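Undanora Concentrated Laundry Liquid - Trade and Institutional Range

Product group: Textile care
Supplier: Flastitz
Pack formats: 5 litre container, 20 litre drum

Undanora is a concentrated laundry liquid for use in residential homes, schools, guest houses and small commercial laundries. It is intended for cotton, polyester and mixed fabrics, both white and coloured, and may be used in all front-loading machines with a manual drawer or an automatic dosing pump.

The liquid contains no bleach and no optical brightener. It should not be used on wool or silk, for which Flastitz supplies a separate product.

Dosing
Soft water, light soiling: 35 ml per wash
Hard water, light soiling: 80 ml per wash
Hard water, heavy soiling: 145 ml per wash
The quantities given are for a full drum. Customers who are unsure of the hardness of their local supply should consult their water company before setting the pump.

Directions for use
Sort items by colour and by the temperature shown on the care label. Close zips and empty pockets. Heavily marked items may be treated beforehand with a small amount of undiluted liquid, left for ten minutes and then washed as normal. New coloured articles should be washed separately on the first occasion - this applies in particular to dark reds and blues.

Storage and handling
Store upright in the original container, away from frost and direct sunlight. Keep out of the reach of children. Avoid contact with the eyes. Safety data sheets are supplied with each first order and may be requested again at any time.

Ordering
Orders are dispatched from the Busturton depot. Delivery is free of charge on orders of 200 litres or more. The Barbier wall pump is compatible with both pack formats and is sold separately. Trade account enquiries should be addressed to Lionel Texier, Institutional Sales.

Prices and dosing table last revised January 5, 2023.
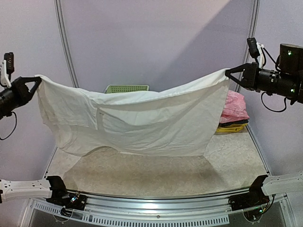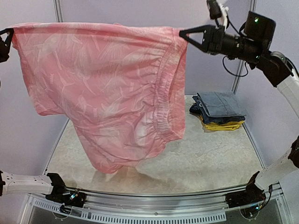
Whites and coloured prints: sort before washing.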